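Category: Reviews / Workshop Safety / Robot Cells

Sollura Cell Rules Kit, tested in a small workshop
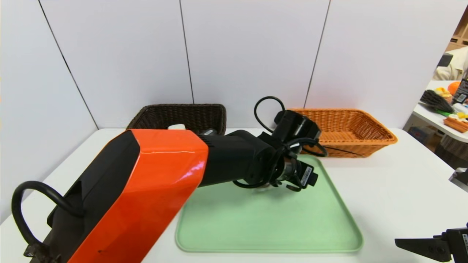
I bought the Sollura kit in April, when our workshop in Flinthorpe was moving from one robot arm to two. Until then our rules were a sheet of paper on the door, and each person understood the sheet differently. The kit costs 126 pounds. For this you receive a printed handbook, a set of wall cards, floor tape and a logbook with 90 pages.

The handbook is the best part. It is written for people who put arms on ordinary tables and work near them, not for car factories. The chapter on cables is very good. It asks you to move each joint slowly to its limit and watch the cable at every step, and to write down the position where the cable becomes tight. I had never done this in an orderly way before. The chapter on shared tables is also useful: who may reach in, who holds the stop button, and what must be said aloud before the motors are switched on. We now say these words every time, even when only two of us are present.

I am less happy with the wall cards. The letters are small, and some sentences are too long for a card. "Ensure that persons not engaged in the task remain outside the marked area" could be "Stay behind the tape". My colleagues are from four countries and we prefer the short version. I wrote my own cards in the end.

The floor tape is ordinary. It held well on our painted floor but came up at the corners where chairs roll over it. Uvska sells a thicker one and I would buy that separately.

The logbook has a column for speed, and the handbook suggests a limit of 400 mm per second while a person is near the table. Please treat this as a starting point – your own risk assessment must decide, and the handbook says so on its first page. It does not replace the official standards and you should still read them.

I also looked at the Lưu set, which is cheaper but has no logbook. For a small team I would choose Sollura again, and print the cards myself.

Four stars out of five.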